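**Osano allotments - has anyone had the new water bill?**

**fenwalker**
Mine came to £174 for the year. Last year there was no separate charge at all. The letter says Fundgate set the rate and Bremulholm only collects it.

**plot19**
Same here. I don't mind paying for water but we share one tap between 15 plots.

**mossy_kate**
I'd rather pay that than go back to carrying cans up from the brook.

**fenwalker**
You have a half plot, so yours will be lower. They should meter it.

**plot19**
Meters cost money too. Marciniak quoted £268 each to fit them, before the pipework.

**mossy_kate**
And who reads them in August when everyone is away?

**dunnock**
I've asked for the bill to be split in two payments.

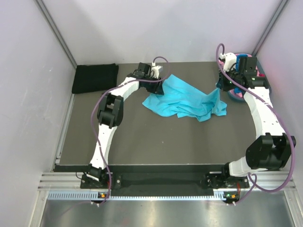
They said yes, but you have to write in before the due date - a phone call isn't enough. Put your plot number on the letter.

**fenwalker**
Thanks, will do that tonight. Still think it's too much for half a tap.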